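Home Talks Posts About Contact

Overheard: notes for the library talk

January 2026. Speaker notes, the long version. I'll skip whatever the clock tells me to skip.

Open with the bus. Don't say good evening first, just start.

I take the 19 into Clumham most mornings, and I've been writing down what strangers say on it for longer than I'd like my mother to know. Last July two women in front of me spent the whole ride on the subject of a third woman's patio. The patio was too big. It had been too big for years. Then, with no change of tone, one of them said, "Well, I'm voting for him anyway, he fixed my light."

Pause there. Let them wonder about the light.

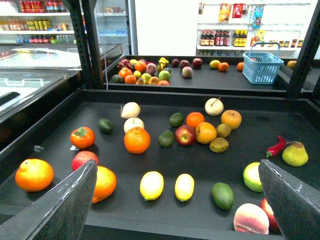
4 min read

It was a streetlight, by the way. I asked around. The candidate was running for county board and had made one phone call about one bulb. His opponent had put out a 73-page plan for the whole county, with charts. I read it, being the sort of person who would, and it was pretty good. I doubt the patio women got to the table of contents.

The point to make here, slowly: people who write about politics (me) tend to think voters are carrying around a set of positions. What I hear on the bus is mostly errands with a name attached. Who called back. Who came to the pancake thing. Who parked across two spaces at the pancake thing.

Read the Yang Street bit from the blog. Start at "He had the cap on backwards" and stop before the part about the sandwich. The sandwich died last time.

Then the confession. I started the blog because I thought I'd catch the country in the act of changing its mind. I had big plans. I figured I'd get on at Yang Street, ride to the end, and hear an argument that turned somebody around. I have close to 400 entries now. In all of them I've got one person changing her mind out loud, and it was over whether to get off at the next stop.

Wait for the laugh. If no laugh, drink water as though that was the plan.

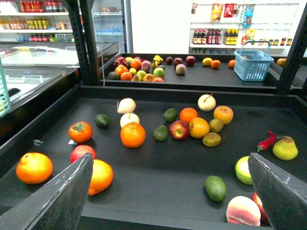

Two trays of fruit, one behind the other.

Next section: the letter.

Obinna Etim wrote to me after I posted about the school bond vote. He disagreed with every paragraph, in order, and numbered his complaints to match. Then he signed off by asking if I knew why the Nevorari bakery had changed its hours. We've been writing back and forth ever since. He still thinks I'm wrong about the bond. I still think he reads too fast. We have reached full agreement on the bakery, whose new hours are an insult.

Don't make this sound heartwarming. It's mostly two stubborn men and a scone. Say "scone" and move along.

What I do want to say is that his letters are better than my posts, and he writes them to one person. I write for some 600 readers, and I can feel myself tidying up for them. I give the dad in the baseball cap a cleverer line than he had. I leave out the ten minutes about gutters. The gutters matter! Anybody who has sat through a public comment period knows that gutters are most of it.

(If anyone from the drainage district is in the room, smile at them.)

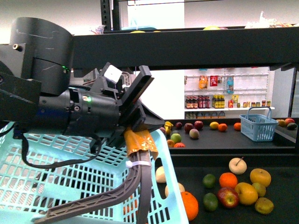

Robot arm at work over the basket.

Section on eavesdropping and manners. Someone always asks, so get there first.

My rules, such as they are. No names. No kids. Nothing medical, even when they're practically shouting it. If a person is crying I put the notebook away and look at my shoes. I broke the first rule once, early on, by using a nickname I figured was common. Hwa-young Ha, who edits the things I'm smart enough to send her first, pointed out that there was exactly one man in Clumham called Dutch Oven. I took it down that night. He had already printed it out and hung it up at Sternunik, where he works the front counter, so you can go and be ashamed of me in person.

Short pause, then the election part.

I was going to end with a prediction, because people seem to like one with their cookies. I wrote three drafts of it.

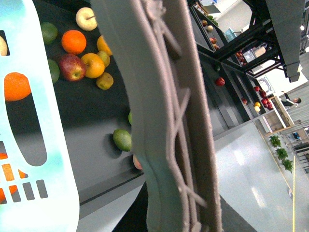
Each draft had the same trouble, in that it was really about what I hoped would happen, dressed up in a tie. So I'm going to read the last entry in the notebook instead. Two guys, work boots, back row. One says, "You going to that meeting?" The other says, "What meeting?" The first one says, "I don't know, there's a sign." They both look out the window for a while. Then the second guy says, "What time?"

Close the notebook. Take questions. Repeat each one into the mic, even the long ones, and don't let the man with the zoning map go first again.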